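Damp Cleaning a Chevron Parquet Floor in a Utility Room

Applies to: lacquered or hard-wax oiled parquet, chevron or herringbone
Difficulty: easy
Time: 15 minutes dry work, 13 minutes damp work, plus drying

Parquet in a laundry or utility room gets more water and more lint than parquet anywhere else in the house. The procedure below is the one used for the Celoron series floors and works for any sealed wood floor of similar construction. It is not suitable for waxed floors or for boards with open joints.

What you need

- One plain plastic bucket, wide at the top, no metal foot or rim
- A second bucket or basin for rinse water
- Flat mop with a microfiber pad, plus one spare pad
- Soft broom or vacuum with a hard floor brush
- Neutral pH floor cleaner (Emano Neutral or equivalent)
- Two dry cotton cloths
- Measuring cup

Step 1. Clear the floor

Move anything that stands loose: baskets, drawer units on casters, shoe trays. Lift furniture. Dragged feet leave scratches across the grain, and on a chevron pattern these show from every direction. Check under the washing machine for standing water before going further. If there is any, stop and find the leak first.

Step 2. Dry pass

Sweep or vacuum along one leg of the chevron, then along the other. A single pass straight down the room leaves grit in the mitered joints where the boards meet. Go along the baseboards and the bottom of the door frame separately. Lint from the dryer or from folded laundry collects there and turns to paste when it gets damp.

Step 3. Mix the solution

Fill the bucket no more than half full with lukewarm water. Add the cleaner after the water, at the dose printed on the bottle. For Emano Neutral this is 15 ml per 3 liters. A stronger mix does not clean better and will leave a film that takes several rinses to remove. Hot water should not be used on oiled floors.

Carry the bucket low and level. Set it on a folded cloth or a mat, never directly on the wood, and keep it on the part of the floor that will be cleaned last. 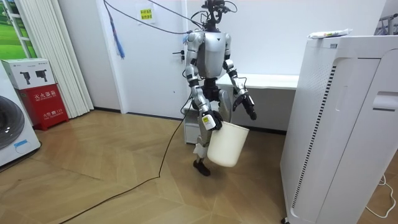 Step 4. Damp pass

Dip the pad, wring it until it no longer drips, and work in sections of two or three board lengths. Start at the wall farthest from the door. Mop in the direction of the boards in each section. The floor should look dull for a moment behind the mop and be dry again within two minutes. If beads of water remain, the pad is too wet - wring it again and dry the section with a cloth.

Rinse the pad in the second bucket after each section. Change to the spare pad halfway through the room, or sooner if the rinse water turns gray.

Step 5. Edges and appliances

Do not push the mop under a washing machine. Wipe the front edge by hand with a well-wrung cloth and dry it immediately. The same applies to the plinth of cabinets and to door thresholds, where the end grain may be exposed.

Step 6. Dry and check

Leave the door open and keep off the floor until it is fully dry. Look across the surface at a low angle toward a window or lamp. Streaks mean too much cleaner; go over them once with plain water. Raised edges at the joints mean water has got in, and the floor should be left alone until the boards settle.

Notes

Vinegar, ammonia and steam are not recommended on either finish. Erumano oil soap may be used on oiled floors in place of the neutral cleaner, but the two should not be mixed.

For dark marks from rubber feet, use a dry white pad with light pressure before the damp pass - colored pads can transfer dye.

Related pages: Refreshing an Oiled Floor, Replacing a Single Chevron Board, Pandey Threshold Strips: Fitting Guide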